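Chapter 7
When the Cable Gives Out First

What this chapter covers
Why cable faults are hard to find
How a dressed cable moves with the arm
Reading a fault log against a motion log
Safe inspection of a stopped cell

Most people who start work on robots expect the expensive parts to fail. They ask about gearboxes, motors and controllers. On a picking cell, the trouble is just as likely to be in the cables that run along the outside of the arm. They bend every time the wrist turns, and they carry both the power and the signals that the gripper needs.

The case we follow in this chapter comes from a small sorting cell run by Drilon at its Salinas site. The task was simple. An arm reached into a bin of mixed objects, closed its fingertips on one of them, lifted it out and set it down elsewhere. In October the gripper began to lose its signal. The fault lasted a fraction of a second and then cleared, so the operators reset the cell and carried on. Over 3,000 picks the log recorded 137 of these dropouts.

Crescencio Arellano, the technician on the cell, first changed the gripper. The fault came back. He then changed the connector at the wrist, and the fault came back again. By that point the cell had lost nearly 3 working days. 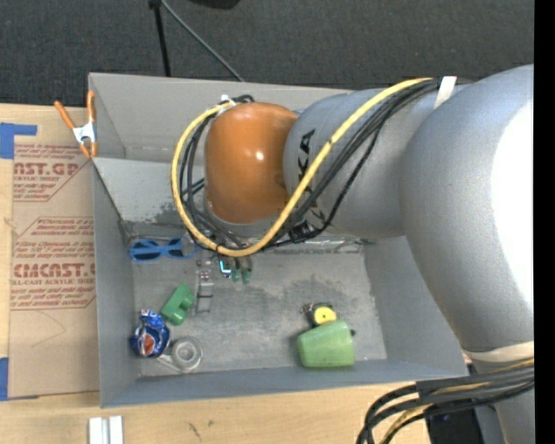

Figure 7.1 A picking arm over a bin of mixed objects. Note the yellow cable looping round the orange housing and the thin black cables following much the same route.

What settled the matter was a comparison of two records that had been kept apart. Ronja Granström took the time of each dropout and looked up the position of the wrist at that moment. Almost all of them fell in one part of the bin, where the wrist had to turn furthest to reach an object close to the wall. In that position the cable was pulled tight against its tie. One conductor inside had broken, and its ends touched or parted as the cable was bent. The outer jacket showed no damage.

The fault was also a safety matter. On one dropout the gripper opened with the arm raised, and a metal part fell outside the bin. No one was hurt. The operator had been standing within reach of it, though, and the site's risk assessment had assumed that the gripper would stay closed if its signal was lost. Section 7.4 returns to this assumption and how it should have been tested.

Before reading on, look again at Figure 7.1 and follow the yellow cable with a finger. Mark the places where it is held and the places where it is free to move. You will need these notes for Exercise 7.2.

7.1 How a cable bends

A cable fixed at two points has to take up all the movement between them.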